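Ralloveck Hand Gripper
Hand-held gripper for recording everyday handling tasks
Sold and supported by Letby

Overview

The Ralloveck is a gripper you hold and work yourself, with a camera looking down over the fingers. You squeeze, the two fingers close, and what you pick up, turn over or fold is recorded from the tool's own point of view. Teams use those recordings to teach robot arms how to do the same jobs, and the nice thing is that you can gather them without having an arm in the room at all. A kitchen worktop will do, or a bed, or the boot of a car if that is what you happen to be working on.

We have been selling the Ralloveck since Naima Ait Brahim brought the first one into our workshop and spent a whole afternoon pairing socks with it (she is still faster than any of us). A good many of our customers work with clothing and bedding, so we have written this page with them in mind, though it is every bit as happy with boxes and kitchen things.

What comes in the case

Gripper with fingers fitted
One spare pair of textured grip pads
Camera mount and cable
Wrist strap
Hex key for the pivot screws
Printed getting-started booklet

The camera itself is sold separately, as many people already have one they like. If you are not sure whether yours will fit, send us the model name and we will look it up for you before you order.

Fingers and pads

The fingers are curved and open to 80 mm, wide enough for a mug or a rolled towel. The pads have a raised texture that takes hold of cloth at a fold or a hem without you having to pinch hard, and they push on and pull off by hand. We suggest a fresh pair after 200 hours of use, or sooner if you do a lot of work with zips and buckles — metal teeth are not kind to them.

Working with heavier clothes

T-shirts and pillowcases are a gentle place to start, and most people have the feel of the tool by the end of their first morning. Coats and jackets ask a little more of you. Leather in particular slides about and has a mind of its own at the shoulders, so we like to lay it out flat with the front facing up and the sleeves out to the sides, then bring each sleeve in from the cuff.
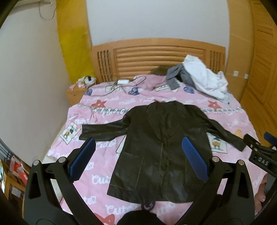
Keep your wrist loose and let the pads settle on the material before you close them. If you come in too quickly you will only push the sleeve along the bed, and then you have to start the fold again. Dexter Baluyot, who runs our training mornings, tells everyone to go at half the speed they think they need, and I have yet to see him proved wrong!

Patterned bedding is fine to work on, by the way. We are often asked whether everything needs to be plain, and our answer is to record in the sort of rooms you expect your robot to work in.

Price and delivery

Hire is £180 a month, with the case and one set of spare pads included. For purchase prices, please ask for a quote, and do mention if you would like more than one. Orders leave our Kalton workshop within 5 working days. Extra pads and straps can be added at any time, and hired kits can be returned in the case they came in.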